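3.2 Surface wear and the perception of cleanliness in shared workrooms

The second part of the study dealt with how people judge the cleanliness of shared work surfaces. Earlier work by our group (Esquivel and Quan) found that users of shared rooms rely on sight far more than on touch or smell when they decide whether to wipe down a table before use. That study used new furniture only. Older surfaces carry marks that no amount of cleaning will remove, and it was not clear whether users treat such marks as dirt.

Respondents were recruited from two towns, Jirovdale and Harndale, through notices posted in libraries and adult education centers. A total of 2,482 people opened the survey and 1,501 completed it. We dropped 243 completed surveys in which every item had received the same rating, or in which the time spent was too short for the questions to have been read. The remaining responses were used in all analyses below.

Each respondent rated a set of surfaces on a seven-point scale from "very dirty" to "very clean" and then stated whether they would wipe the surface before placing papers, food, or bare forearms on it. The order of the surfaces was random. No information was given on when a surface had last been cleaned. Respondents who worked in cleaning or facilities jobs were marked as a separate group and were not pooled with the others.

Ratings were lower for surfaces with uneven color than for surfaces of a single even color, and the gap was larger for light surfaces than for dark ones. Scratches alone had little effect. Stains with a soft edge lowered ratings more than stains with a hard edge, which respondents tended to describe in the comment field as "old" or "part of the table." The facilities group showed the same pattern with a smaller gap.

The intended use of the surface also mattered. Willingness to place papers on a surface was nearly flat across all wear levels. Willingness to place food fell sharply once wear could be seen near the front edge, where a seated user would rest the hands. Wear confined to the far side of a table had a weak effect on all three uses. Mixed wear, with scuffs and stains on the same top (Figure 2), drew the widest spread of ratings.
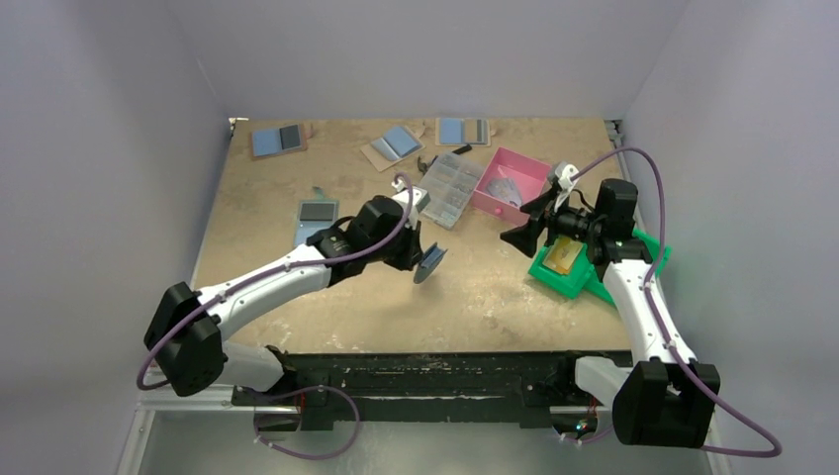 Figure 2. Tan-brown worktable top with pale scuffs, darker stains, and whitish wear marks near the front, right of center.

One limit of the design is that respondents could not touch the surfaces. Coutinho has argued that a brief touch corrects many false judgments of dirt, and our data cannot speak to this point. A second limit is that both towns have older public buildings, so respondents may be more used to worn furniture than the general public. Section 3.3 takes up the effect of room lighting on the same ratings.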